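Home | News | Reviews | Rivers and Streams | Schools | Contact

Review: the Iken stream survey kit for school groups

By Ho-yin Tse
July

The Iken kit is sold to schools and local groups who want to test the water in a stream or small river and keep a record over the year. It comes in a shoulder bag and covers ten visits. I used one with two classes on the Bamby brook between spring and early summer, and I have now been through a full set of strips and most of the bottles.

What you get for the money is a clarity tube, a folding net, two sorting trays, a thermometer on a cord, strips for nitrate, phosphate and pH, a pack of sample bottles, and a ring-bound guide with identification pages for the common stream animals. There is also a tally sheet to photocopy. You will need to bring your own gloves, wellingtons and a bucket. The bag has no waterproof lining, so wet nets have to go home in something else.

The clarity tube is the best part. You fill it from the stream, look down from the top and let water out through the clip until the cross at the bottom shows. Children of nine or ten had the hang of it by the second go. The scale is printed on the outside and has not rubbed off. After rain our readings dropped sharply below the culvert and stayed low for two visits, and that gave the older class something to put in their letter to the council.

The test strips are less good. The pH ones are clear enough, but the nitrate colours run from pale pink to slightly less pale pink, and four children will give you four answers. In the shade under the bridge it was worse. I ended up reading them all myself in daylight at the top of the bank. Refill strips come as a full pack only, so if you run out of nitrate you also buy phosphate and pH again. 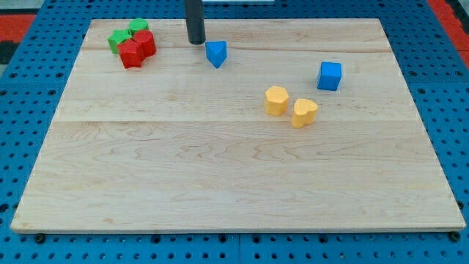
The sorting trays are white plastic, shallow, with a grid moulded into the base. They are a sensible size for a group of three or four. The trouble is that they flex when full, and if you pick one up by a corner you lose your shrimps. They need something flat and stiff beneath them. A plain board made of glued planks would do the job, though I would varnish it before it went anywhere near a brook. A rigid base in the kit would add weight, but I would carry it.

The net is fine. The mesh is small enough to hold mayfly nymphs and the handle locks properly when it is extended. One of ours came back with a bent rim after being used to lever up a stone, and I don't hold that against the maker.

The guide is well drawn and mostly well written. The identification pages use simple splits (legs or no legs, tails or no tails) and the children found their way through them without much help. The scoring method at the back is harder to follow. It asks you to group the animals, weight the groups and then divide, and the worked sheet has a mistake in the second column. Nisex, who distribute the kit, sent me a corrected page when I wrote to them. It took three weeks.

I also borrowed the Tsai kit for one visit from Brunello Gatti, who runs the river club at the next school along. It has a digital meter in place of the strips, and the readings were steady and quick. It has to be calibrated each morning, though, and it comes with only one tray and no net at all. For a class of thirty that means a lot of standing about. For a club of six or eight it would probably be the better choice.

Our two classes recorded 622 animals over the ten visits, most of them shrimps. The sheets are simple enough that the next teacher can carry on from them, and this matters more to me than very exact nitrate figures. If your council wants data it can act on, you will need a laboratory sample as well, whichever kit you buy.

I would buy the Iken again, mainly for the tube, the net and the guide. I would like to see better strips, refills sold singly, and that tray base. Schools ordering for the autumn term should ask Nisex whether the corrected page is now in the guide, as the copy I saw in their June stock still had the old one.

Contact the editor | Copyright Bamby Brook News | Back to top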